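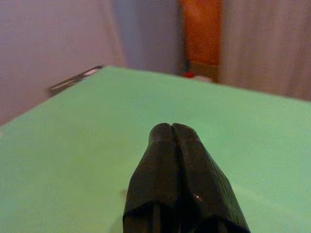 Matte black up close, with faint diagonal scuff lines on the right.

Skolon 303 Matte Restorer
Item 1542
In stock, ships from Grernham

I have a weakness for matte black. My kettle is matte black, my desk lamp is matte black, and so are the bathroom faucets, which I picked out myself and then complained about for a year. It looks wonderful on the day you bring it home, and after that every sleeve button and belt buckle leaves a little gray line. Regular polish makes it worse! You rub away the gray line and get a shiny patch that you can spot from the hallway.

So I was very happy when Marin Hodžić at Paulauskas sent me a jar of this to try. Skolon 303 is a soft, dark paste with no wax and no silicone in it. It goes on thin, you leave it alone for a bit, and you buff off what's left. On my lamp base the scuffs went from the first thing I noticed to something I had to go looking for. The faucets took two rounds, and one deep scratch near the handle is still there (a paste can't fill a groove, sorry).

What I've used it on
Powder-coated metal, hard matte plastic, painted faucets and door handles, a camera tripod, and the drawer pulls in my kitchen. It worked best on the powder coat. On hard plastic I'd use less than you think you need and work in small circles.

What I'd keep it away from
Anything that touches food. Pans, grill plates, the inside of a kettle – no. I'd also skip soft rubber grips, which drank it right up and stayed tacky until the next morning. And please don't try it on matte car paint. I get asked a lot, and Paulauskas makes a separate product for that which we don't carry.

How I do it
Wash the piece with dish soap and dry it well. Put a dab the size of a pea on the applicator pad, spread it past the edges of the scuff, and wait until it looks dull. Then buff with the clean side of a cotton cloth. If you see a ring where the paste stopped, you used too much, so wipe the whole area with a barely damp cloth and go again.

Test it on the back or the underside first. I know every product page says this, but blacks vary a lot. My tripod leans a little blue and the paste leans a little brown, and in direct sun I can tell.

Sizes
The small jar is plenty for one home. The large jar comes with 2 applicator pads and is the one Doina Kolev buys for the guesthouse she runs, where the door handles get hit by suitcases all summer. Both jars are the same formula. Extra pads are item 508, and they fit the Fultura handle if you already own one.

Smell, storage, and cleanup
It smells like shoe cream, fairly strong when you open the lid and gone by evening. Keep the lid tight or the top skins over – if that happens, peel off the skin and the rest is fine. It will stain a light countertop, so put down some newspaper. Soap and warm water got it off my hands, but my nails needed a brush.

Shipping and returns
Orders placed by 24th April go out with the old label, which is green. After that the label is gray and the paste inside is the same. Unopened jars can come back within a month of delivery. If you opened it and it looks wrong on your black, write to me with a photo and I'll see what I can do.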